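Istura Tabletop Arm Cell - Demo Unit, Open Day Notes and Booking

Demo cell / Arm and gripper / Bench mount / In stock: ask

Quick page, proper one coming. Lots of you asked for details after the June open day at our Biloneck workshop so putting up what we have.

What it is: one white robot arm, gripper on the end, base fixed at the right side of a brown tabletop. Controller and screen live on the desk behind. Sold as a cell (arm, gripper, table, cabling) or arm and gripper only.

Part no. 2791-T. List price on request, depends on gripper.

What we ran on the day

Table-clearing and tray-loading, mostly. Visitors picked the items, we set them out, arm moved them one at a time. Plates, cups, fruit, a sandwich, bottles. Soft things are the hard part, so we leave them in. Slow speed all morning, faster after 2 when the school groups had gone.
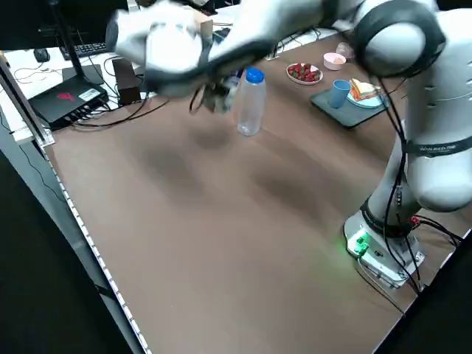
Geum-ok Maeng: I stood there for the whole tray run and my question is still the light plastic. An empty bottle goes over if you breathe on it. What happens when the gripper clips one, does it stop or just carry on to the next item? We pack for Arsenault and half our line is empties.

Fair question. Stock setting is stop and wait for the operator. You can change it to skip and carry on, it's a tick box in the job settings. We'd keep it on stop for the first few weeks. For empties ask for the soft finger pads, they are not in the standard box and they should be, we're looking at it.

Numbers people asked for

Cycle on the tray job: around 65 seconds start to finish, slow speed.
Runs logged over the day: 206. Includes the ones we stopped by hand.
Setup: 2 people to lift the arm on, one to run it after that.

No payload figure here until the new gripper is weighed properly. Please dont go by the one on the old flyer.

Parking and rest

Between jobs the arm folds over to the left and holds, wrist low, table clear for reloading. Base light stays green. Green means powered and ready, it does NOT mean safe to reach in. Hit hold first. We said this a lot on the day and are saying it again.

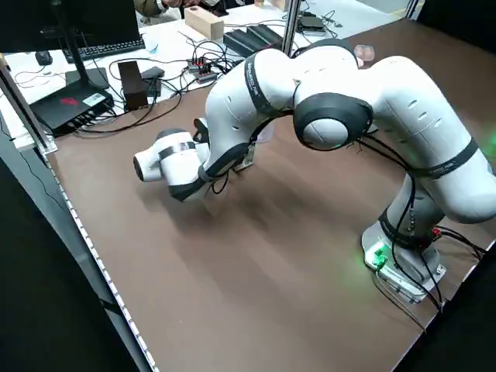 Booking a demo

Mornings are best. Bring your own items, up to a shoebox full, nothing wet. Allow an hour, longer if you want to teach a job yourself. Yi-an Jin does the bookings and will want to know teh rough size and weight of what you're bringing.

Even, our scheduling add-on, is not part of the demo yet. Ask if you want on the list for it.

Lead time on full cells is longer than arm only. Spare pads and cables ship same day if the order is in before noon.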